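17/06/2018
Notebook entry – linseed and walnut oil drying panels, third set

Carrying on from the February set, which I stopped reading when the cabinet fan failed. That set is not to be used for comparison with this one. The surface readings from it are fine up to the failure, the weights are not, and whoever copied them into the shared sheet should take them out again.

Purpose of this set: find out whether the Bromura drier can be left out of the finish for the Bragança chairs. The client wants the color kept as pale as possible and the drier leaves a faint gray-brown cast on ash. On walnut it does not matter and we will go on using it there.

Materials. Cold-pressed linseed oil from the Jenbridge drum, batch 441. Walnut oil from Brimolel, batch 497, opened for this test. Both were strained through a paint filter and left in closed jars overnight on the shelf by the office door. The linseed had a little sediment at the bottom, pale and soft. I left it behind when pouring.

Panels are ash offcuts from the chair backs, planed, then sanded by hand to 180 and stopped there. I had meant to take half of them to 240 but the difference in uptake was small last time and it doubles the number of panels. Each one was wiped with a dry cloth and weighed before coating. End grain sealed with shellac so that the weight gain is through the face only. Two panels had shellac run over the corner onto the face. I scraped it back but they are marked with a pencil cross and should be read with caution.

Coating. Oil put on with a cotton pad, left to stand for 60 minutes, then wiped back hard until a clean cloth dragged. The wiping is where the spread in the old results came from, I think. In the first set I wiped until the surface looked even, and the heavier panels all turned out to be the ones done at the end of the day. Wiping to drag is still a judgment but the weights after wiping are closer together than before.

The groups are linseed plain, linseed with drier, walnut plain, and walnut with drier. There are 3 panels in each group. A fifth group, a half and half mix of the two oils without drier, was started on the same day with whatever offcuts were left, which means the grain is not matched and two of those pieces have a knot near one end.

Curing conditions. Cabinet set to hold the room temperature and no more, door ajar by the width of the wooden wedge, fan on low. Light matters more than I allowed for at the start. Linseed kept in the dark yellows, and panels on the lowest shelf were clearly darker than their partners on the top shelf in the first set. All panels now stand upright in the slotted rack facing the window side and get moved one slot to the left each morning, the last going round to the first place.

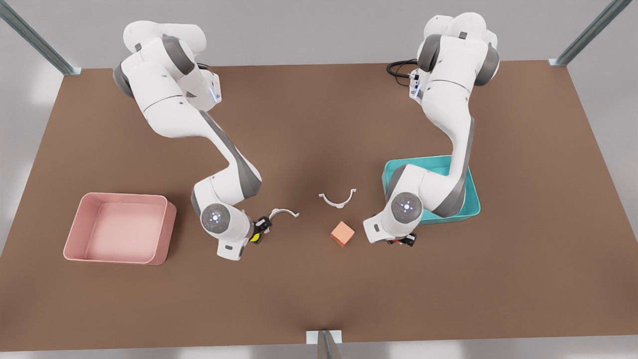
Tack was tested with the paper strip and the small brass weight. Strip laid on the face, weight on for one minute, panel tipped on edge. If the strip falls free the panel is recorded as dry to touch. If it hangs and then falls, it is recorded as slight tack. If it has to be pulled, tack. Fibers left on the surface are noted separately. This is coarse but it repeats well between two people, which the thumb test did not.

Results so far. Linseed with drier was free on the second morning, all panels. Linseed plain showed slight tack on the fourth morning and was free on the sixth. Walnut with drier followed linseed plain closely enough that I would not claim a difference. Walnut plain is still holding the strip on every panel and leaves fibers on the one with the pencil cross. The mixed group is uneven, with the knotty pieces behind the rest, and I do not plan to report it.

Weights went up in all groups over the first few days, as expected for oils taking up oxygen, and then leveled off in the linseed groups. Walnut plain is still gaining. The balance was re-zeroed twice in this period after being moved. Readings taken either side of the move agree on the brass check weight, so I have not corrected anything.

Color. Compared by eye against an uncoated offcut, by the north window, mid-morning. Walnut plain is the palest. Linseed plain is a shade warmer, and I would call it acceptable on ash. The drier cast is visible in both oils once you have the plain panel next to it, and hard to see without one. The chair backs will sit next to uncoated ash slats, so the comparison will be there in use.

Water spotting not yet done. It needs full cure and there is no point in putting drops on a surface that still takes up paper fibers. The previous set was spotted too early and produced white rings on everything, including the panels that later proved sound.

Rags. Linseed rags from this work go flat on the outdoor line, single layer, and then into the lidded metal bin with water in it. I found two folded on the bench edge on Friday evening. Please do not fold them.

Working decision for the chairs is linseed plain, two coats, with a full week between coats and the parts kept in the light. That adds time to the schedule but stays inside what was agreed with Bragança. Walnut plain would be the better color, but with the cure as slow as it is the backs would still be soft at assembly and the clamps would print.

To do:
Re-test tack on walnut plain each morning until free.
Cut matched offcuts, no knots, if the mixed oil is to be tried again.
Order paint filters. The last of the fine ones went on batch 497.
Check whether the second coat on linseed plain brings the color closer to the drier panels. If it does, the decision above needs another look.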